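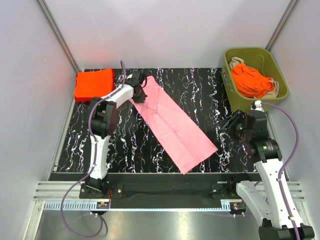
A folded orange towel, a pink garment and two robot arms on a black, marble-look tabletop.

I was washing dishes the first time I heard Nastach, and I let the water run cold because I didn't want to touch the phone and risk stopping the song. It was "Sotus", the one that opens their second album, and if you haven't heard it, clear yourself eleven quiet minutes. The first four are one bass note and a cymbal. Then the guitars come in all at once and you remember you have a chest.

I've been a sucker for slow, heavy music since high school, but I'd gotten lazy. I had my five or six doom bands and I figured I knew what the rest sounded like. Nastach cured me of that. They have 2 drummers, which I'd have rolled my eyes at on paper, and the two of them hardly ever play the same thing. One keeps the pulse while the other wanders off (sometimes for minutes at a time!) and you sit there waiting for them to meet again.

So of course I bought a ticket. They were playing Zorneo, an old roller rink with a low ceiling that holds 378 people when it's full, and it was very full. I got there at seven to grab a spot by the left-hand speakers, where the bass is fatter, and ended up behind the tallest man in the state. Fine. I closed my eyes for most of it anyway.

They played 54 minutes with no talking, no encore and one broken string. The singer only sings on three songs, and she does it from the back of the stage, half hidden by an amp, so her voice creeps up on you. During the last number the floor was buzzing so hard my drink walked itself off the ledge. I didn't even bend down for the cup.

The new record is called Tello and it's a shorter, meaner thing. The guitars are drier, the songs mostly stop before the six-minute mark, and there's a piano on side two that I hated for a week and now hum in the car. I still miss the sprawl a little. The title track feels like it ends a verse early – maybe that's the plan, but I keep reaching over to see if the needle skipped.

They're back on the road in December, and I've already asked for the night off.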